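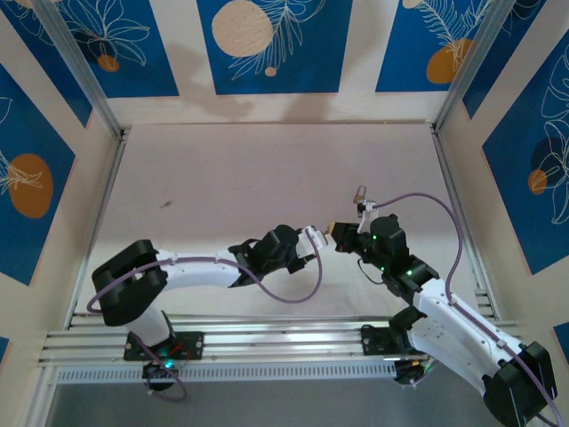 Sullenitz panels in blue, fitted on the back and side walls between aluminium corner posts.

Sullenitz Printed Wall Panels
Order code 3325

Most things with walls get grey ones. Grey is what you get when everyone in the meeting was hungry. Sullenitz is what Skilwood makes for the people who went back after lunch and asked for something else: a blue panel printed with white line-drawn leaves and a scatter of circles, mostly orange and cream, with a dark one where the designer felt strongly about it.

The panels are sold for lining booths, bays, display boxes and any other open-topped structure that has corner posts and would like to look as if someone had thought about it. They also go up perfectly well on an ordinary wall, although we admit that an ordinary wall could simply be painted.

The pattern

The artwork was drawn as one long strip and then cut into panels, so no panel has the whole of it. One will have a large cream circle with a small orange dot beneath it. Its neighbour may have an orange circle and a feathery white leaf, and another gets a single orange dot and has to make the best of it. You can hang them in the order they were drawn (there is a number on the back of each) or in whatever order they come out of the box. We have seen both. The second kind of customer is usually finished first and the first kind usually writes to us about it.

There is no right way up, except that the leaves grow in one direction and you will notice once you have done all of them.

Sizes and fitting

Each panel is 400 mm wide, 800 mm tall and 3 mm thick. They will drop into any post with a slot that takes that thickness, and they can be screwed to a batten if your posts have no slot. Screws are not in the box. We used to put them in, and people used to tell us they were the wrong screws.

Panels can be cut down with a fine-toothed saw. Cut with the printed side facing you, put tape along the line, and measure from the same end each time. If you end up slicing through a circle, move it into a corner, where half a circle looks like a decision.

Fit the back wall first and work forwards. It is possible to start at the front, but then you will be leaning over your own work for the rest of the afternoon.

What to put with them

A pale floor suits the blue best. Beige is the usual choice and a good one, although it does show every small mark, and you will come to know each of yours individually. Dark floors make the whole thing look like the inside of a suitcase. Bare aluminium posts are fine as they are and we would leave them alone.

Cleaning

Use a damp cloth and a drop of washing-up liquid. Please don't use the rough side of the sponge. The print has a matt finish, so it won't throw your overhead lights back at you, but it will hold on to a greasy thumbprint until asked politely to let go.

Colours

Blue only. A green was tried in July and was very green. The remaining stock went to the Trarkow showroom, where it lines the cupboard under the stairs and can be viewed on request.

Ordering

Sold singly or by the set. Replacement panels can be ordered by the number on the back, so do write it down before you fix the thing to a wall. Trade orders go through Henriques, who also hold the fitting sheet and will send it to anyone who has already lost theirs.

Page last changed Mar 8, 2024

Contact Skilwood | Copyright Skilwood, all rights reserved | Back to top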